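Notebook, November, bias incident coding
Second pass on the Skelville batch

Reread the codebook before starting because the last round left a bad taste. Agreement between the two coders on "bias motive stated" was fine on paper. I don't trust it. Most of the agreement comes from the easy reports, where a slur is quoted in the first paragraph and an arrest follows. Take those out and we were barely doing better than guessing.

The batch is 200 news reports of assaults in the Skelville area where at least one outlet used the words hate crime. After removing duplicates, 42 of them turned out to be the same wire copy with a new headline. The old script had missed these because it compares titles. I have fixed that in my copy only. Please do not merge until someone else has looked at it.

Main worry today: "charged" is doing too much work. In our sheet a case gets a yes if any report says hate crime charges were filed. But several reports say charged when the body text only says police are looking into it. One says the charge was "upgraded" and then never says from what. I went to the Skelville court listing for ten of these and found the charge in six. The other four may be sealed, or dropped, or never existed. We can't tell from the listing, and I would like us to stop writing as if we could.

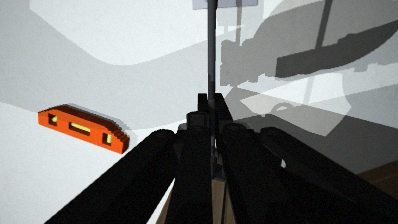 Second worry is the comparison with Brirnitz. The draft says Brirnitz has a lower rate of attacks on gay and trans residents. What it has is a lower rate of reports. The police there record motive in a free text box, and when I searched all 1574 assault entries for the year, the box was blank in more than half. A blank is being counted as "no bias motive". That is a decision somebody made in a spreadsheet, and I can't find it written down anywhere.

Changed the coding as follows:
blank = unknown, kept separate
"investigating" = not charged
charged = only with a court record or a named charge in the text
slur reported by victim but not in police account = own column

Reran the table, 4:30 pm. The gap between the two cities shrinks a lot and I would not put it in a headline. The Bragança people saw something similar in their own files and left the city ranking out of their report altogether. I thought that was overcautious at the time. Less sure now.

The Ondach tool, tried again on the same reports: it flags motive from the text and gives a confidence score. It gave high scores to two articles that were about a vigil and had no assault in them. It also scored one report high on the strength of the word "pride", which was in the name of a moving company. The sales page says it was tested on local news. I'd like to see which local news.

Still open:
whether victims who declined to talk to police are in the Brirnitz numbers at all (I suspect not)
what to do with cases where the charge changed after our cutoff
old version of the table is still on the shared drive under the same name, needs renaming – I have asked twice

Will start on the sealed cases tomorrow morning if the court office picks up the phone.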